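Kolatora 46
Cofre eletrónico para quarto de hotel e alojamento turístico
Fabricante: Clatia
Gama: Kolatora

Descrição geral

O Kolatora 46 é um cofre de encastrar ou de pousar, destinado a quartos de hotel, aparthotéis e apartamentos de férias com rotação frequente de hóspedes. O corpo é em chapa de aço soldada, com porta de abertura frontal à direita e dobradiças interiores. A largura útil de 46 cm admite a maioria dos computadores portáteis, passaportes e máquinas fotográficas compactas.

O código é definido pelo hóspede no momento do fecho e apagado na abertura seguinte. Não é necessária intervenção da receção entre estadias, salvo em caso de esquecimento do código.

Características técnicas

Largura interior: 46 cm
Código do hóspede: 6 dígitos
Chave mecânica de emergência: 2 unidades por cofre
Registo de eventos: últimas 700 operações
Fecho: motorizado, com trincos de aço
Alimentação: pilhas alcalinas, acessíveis pelo interior da porta
Revestimento interior: feltro cinzento
Acabamento exterior: pintura epóxi, preto ou antracite

Funcionamento

Com a porta encostada, o hóspede introduz o código e prime a tecla de fecho. O visor confirma o código antes de os trincos avançarem. Após várias tentativas erradas, o teclado fica bloqueado temporariamente e a ocorrência é gravada no registo.

A abertura pela direção faz-se com código-mestre ou com o terminal portátil Eloreo, vendido em separado. O terminal lê também o registo de eventos e exporta-o em ficheiro de texto, com hora e tipo de operação. Em caso de pilhas esgotadas, o Eloreo alimenta o cofre pela tomada situada sob o teclado. 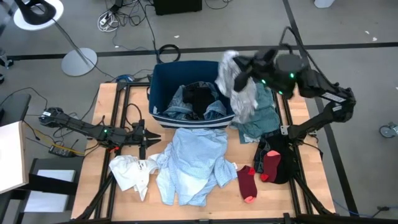 Cesto de tecido azul-marinho com roupa, sobre tampo de madeira.

Instalação

O cofre é fornecido com furação no fundo e na parede posterior. Recomenda-se a fixação nos dois planos, com as buchas incluídas na embalagem. Em roupeiros de aglomerado, a base deve ser reforçada com a placa Katiyar, que distribui a carga e evita a deformação da prateleira. Deixar folga lateral suficiente para a abertura completa da porta.

O código-mestre de fábrica tem de ser alterado antes da entrada em serviço. As chaves de emergência não devem ser guardadas no quarto.

Manutenção

Substituir as pilhas quando o visor apresentar o aviso de carga baixa. Em unidades sazonais, retirá-las durante o encerramento e repor antes da reabertura. Limpar o teclado com pano ligeiramente humedecido, sem solventes.

Conteúdo da embalagem

Cofre Kolatora 46, chaves de emergência, pilhas, parafusos e buchas, folheto do hóspede em português, inglês, francês e espanhol.

Acessórios

Terminal portátil Eloreo
Placa de reforço Katiyar
Conjunto de pilhas de substituição

Preço sob consulta. Para encomendas de unidades hoteleiras completas, indicar o acabamento e o tipo de fixação no pedido de orçamento.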